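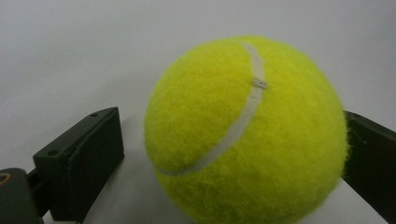 Photo: Rodel Ocampo

Stirkano Castle Audio Guide – handset and tour

Product type: self-guided audio tour, hire or purchase
Running time: 75 minutes
Stops: 20
Published by Hitari Heritage Audio

The Stirkano guide covers the whole of the castle and its gardens, from the outer gatehouse to the lower terrace. It was written by Ilango Pillai, who also wrote our guide to Nirton Abbey, and follows the order in which the castle was built. You start in the medieval keep, go on through the Ehlers family's long gallery and state rooms, and finish outside.

Each stop has a main commentary of two to four minutes. Press the number shown on the wall plaque to begin. Seven of the stops also have a longer track on the furniture, the plasterwork or the siege – press the green key to hear it. You can leave these out and still follow the tour.

The handset
Weighs very little and hangs from a neck cord. One earpiece is supplied, and there is a standard socket for your own headphones. The battery lasts a full opening day. Volume is set with the two side keys. A hearing loop version is kept at the ticket desk and costs the same.

Hire
£6 per handset, paid with your admission. Please return it to the rack by the shop before closing time. Under-fives do not need one. Handsets may be taken into the gardens but not into the car park or the tea room.

Download
The same recording can be bought as a set of audio files with a printed plan. The plan shows steps, ramps and seats. Phone signal is poor inside the keep, so load the files before you arrive.

Changes to this edition
The chapel stop has been recorded again after the repairs to the east window. The kitchen stop now comes before the cellars, to match the new one-way route. Updated Sunday, April 14, 2019.

Group orders
Schools and coach parties should book handsets a week ahead. Transcripts in large print are free on request.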